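Every January, once the decorations are boxed up, I pull the old desktop out from under the sewing table and give it a proper going-over. It has become a bit of a ritual in our house (coffee, radio, kitchen towel spread out for the screws) and it has kept that machine going far longer than I had any right to expect. Several of you wrote in after my piece on cleaning a fan heater and wanted the same for a computer, so I've put down what I do, in more or less the order I do it.

## Before you open anything

Shut the computer down, switch it off at the back, and take the power cord out of the wall. Then hold the power button in for a few seconds, which lets whatever charge is left drain away. Lay the case flat on a table where you have good light. I like the end of the dining table by the window, on a Saturday morning when everyone else is still in bed.

Touch bare metal on the case before you put your fingers inside, and do it again every time you come back from answering the door or pouring more coffee. Wool socks on carpet are a terrible combination for this job. I learned that from my sister, who got a good loud snap off her file cabinet and decided to go barefoot.

## Dust first

I use a soft makeup brush that has never seen makeup, and a Curnby hand blower, the rubber kind you squeeze. Canned air works too, in short bursts, with the can upright. Hold the fan blades still with a finger while you blow so they don't spin. Please don't use the household vacuum on the board itself! It can build up static, and it will happily swallow a loose screw.

Get into the corners of the case, the vents at the back, and the grille in front of the power supply. Leave the power supply closed, always.

## Memory sticks

If the machine has been beeping at you or refusing to start, reseating the memory is the first thing I'd try, and it costs nothing. Press the latches outward at the ends of the slot and the stick lifts up. (Some boards only have a moving latch on one end, so look before you push.) Hold it by its edges, line the notch up with the little ridge in the slot, and press down evenly until the latches close. It takes more push than feels polite.

With only one stick, check the manual for which slot it belongs in. Mine lives in a Grumier biscuit tin along with the spare screws, and I still look it up every time. Buying a used stick is fine too, as long as it's the right type for your board — an older kind simply won't fit, however nicely you ask it.

## The processor

Here I go slowly. If you've taken the cooler off, wipe the old paste away with a lint-free cloth and a little rubbing alcohol, and let everything dry. If you don't need to lift the processor out, leave it where it is with its frame closed and the lever down. The contacts underneath are very fine and don't forgive a slip. A fresh dab of paste the size of a small pea goes on before the cooler goes back, and I tighten the screws a few turns each, corner to opposite corner, so it sits level.

## Closing up

Check every plug you nudged, especially the little fan wires, which like to wander into the blades. Count nothing, just look at the towel: if there's still a screw on it, it came from somewhere.
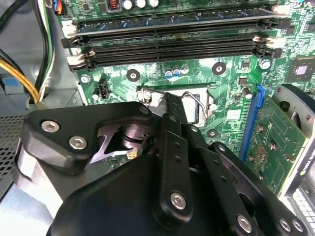
Leonilde Seixas: I'd add one thing about the memory. Mine seemed seated and the computer still wouldn't start, and it needed another firm press at one end before the latch closed all the way. I had nearly ordered a new stick by then. Also, an old egg carton is lovely for the screws, with a cup for each part of the job.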